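Search this site Go

Filed under: Bench Checks, Desktop Towers

Open-Case Safety Check, Erkstead bench

Love this part of the job! Side panel off, tower on its side, go:

[ ] Power cord out, 20 seconds on the power button
[ ] Fan blades clear of cables 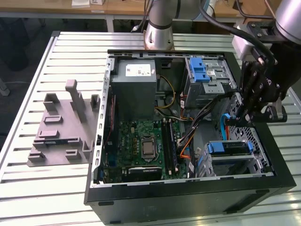

Tower open, blue drive latch at upper right.

[ ] Drive cables: no nicks, no sharp bends. Comment: go slow, orange ones love to hide!
[ ] Memory seated, clips shut

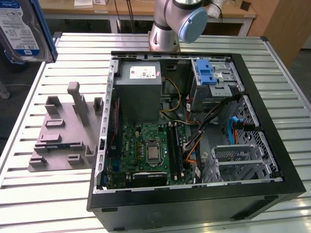
[ ] Loose screws: tip and listen. Comment: found 2 in December, so keep tipping!

Related
Cabral drive bay notes
Pusudach cable sorting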